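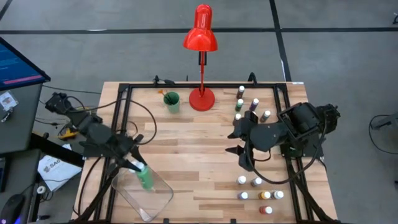
Home Notebook Visits Hardware Login

9th July – open day at Parnard

Long day but a good one! The group from Turkier came through just after lunch, 12 of them, and we ran the paint-sorting demo on the butcher-block table for most of the afternoon. Everyone wanted to stand on the left side, where the arm holds the green bottle over the clear container, and hardly anyone looked at the right arm reaching in toward the other bottles. I might start with the right one next time. The red lamp stays, people liked it (me too).

Questions were mostly about the white caps and whether the fingers mark them. I said I'd check. Somebody also asked what happens past 50 bottles and I had no good answer – ask Paredes.

To do before the August visit:
- print more handouts, we ran out
- shorten my intro, way too much talking
- send Getedix the logs from run 3610

Contact the workshop | Copyright Parnard | Back to top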